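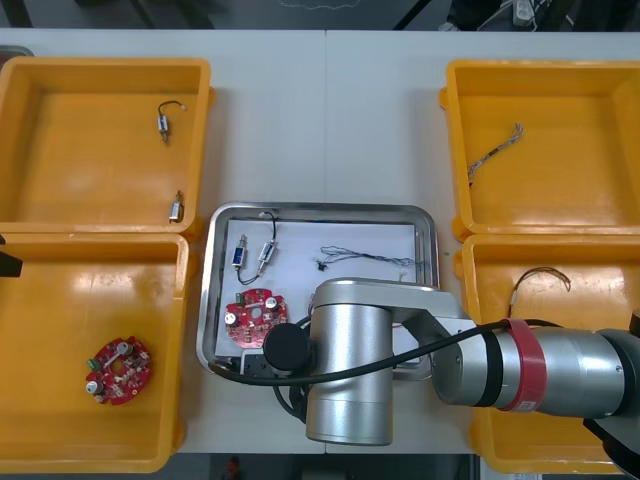
# Stamora tape, side B, finally

ok quick one, I have to be out the door soon and I've been promising this post since February.

So. The Stamora tape. If you read this blog you've heard me go on about Oğuzhan Aydoğan already, sorry, you're getting more. He put out three releases under his own name and then went quiet, and then this shows up - a cassette, 50 copies, hand-stamped, and a download code that didn't work for me until the second try. Bought it anyway. Would have bought two.

Side A everybody has written up. Fine. It's the pretty side. Long organ chords, that brushed snare way down in the mix, the one with his aunt singing over the kitchen radio. I like it a lot. But I keep flipping straight to side B and I've seen maybe one sentence on it anywhere, so.

## Side B

**Hajji** opens. Seven minutes, one bass note for most of it. First time through I was doing dishes and thought the tape had got stuck. Then the clarinet comes in, kind of sour, a hair flat, and the whole thing tips over. I don't know how else to put it. Tips over. Play it loud, it's mixed really low for some reason.

**Sident** is the short one. Drum machine, handclaps, some kind of cheap string preset that I swear I had on my first keyboard. My brother hates this track. Says it sounds like a menu screen. He's not wrong but I'd leave that menu open all afternoon. The claps go out of time near the end and stay out, and then it just quits in the middle of a bar.

**Stirnau** - this is why I'm writing. It's him and a piano and what sounds like a window open, traffic, a kid yelling once. The left hand does the same four chords over and over and the right hand keeps starting a tune and dropping it. Start, drop. Start, drop. Then on the last go-round he plays the entire thing through, once, not even that well, there's a clear wrong note in it. And he left it in! I rewound that bit so many times on the bus that my player started making a noise.

Anybody know if that tune is from something? Feels like I know it from somewhere. A hymn maybe, or a commercial. It's driving me nuts.

## Complaints

- the hiss on side A is nice, the hiss on side B is just hiss
- track order on the download is wrong, Sident comes up first, fix your tags before you listen
- no credits at all on the insert so I can't tell you who's on clarinet. Would realy like to know
- it's too short

## Where to get it

Tape's gone I think. I saw a used one listed for 100 dollars last week, please don't, the files are the same music and he doesn't see a cent of that. Download is still up as far as I know.

He's supposed to be playing a couple of small rooms this winter, no dates I can find. If somebody hears anything leave a comment, I'll drive. Last time I missed him by a day and I'm still sore about it.

Next post is the big pile of 7-inches I got from the church sale, half of them are polka, one of them is not labled at all and is kind of amazing. Need to clean them first.

ok bus. bye

posted 6 November 2018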